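We use cookies to improve your visit. Accept Settings
Search this site Search
3 min read

Visit Report: Pillow and Seating Support Open Day, Wustell

The Wustell works opened its doors to physical therapists, chiropractors and clinic buyers on April 21, 2023. Our practice network sent two members. The morning covered neck pillows, and the afternoon was given to seat cushions for patients who sit for most of the day.

Heike Dreßler led the tour of the cutting hall, where foam blocks are rested before they are shaped. Each pillow core is sorted by firmness and matched to a fitting chart that the clinician fills in with the patient. The chart asks for shoulder width, usual sleeping position and any history of neck injury.

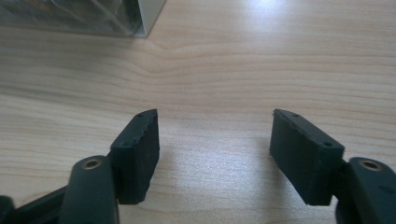

Finlay Rennie asked whether side sleepers with shoulder pain should be fitted lying down, and remarked that his own patients often chose a pillow that felt right standing up and returned it within the month. The hosts agreed that fitting should be done on a surface close to the patient's own mattress – a firm treatment table gives a false height.

Lunch was served in the showroom. The Lusudby seat cushion was on display in three depths, with washable covers.
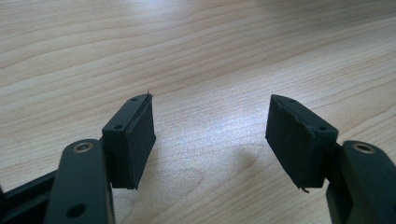 The afternoon session dealt with trial periods and returns. Clinics may keep a fitting set on loan until the end of the following February, and replacement covers are ordered separately. Suha Semaan presented the order form, which has been shortened to two pages. Prices for the larger cushion were not available on the day and will be sent to members by mail.

Sign up for our newsletter
Your email address Subscribe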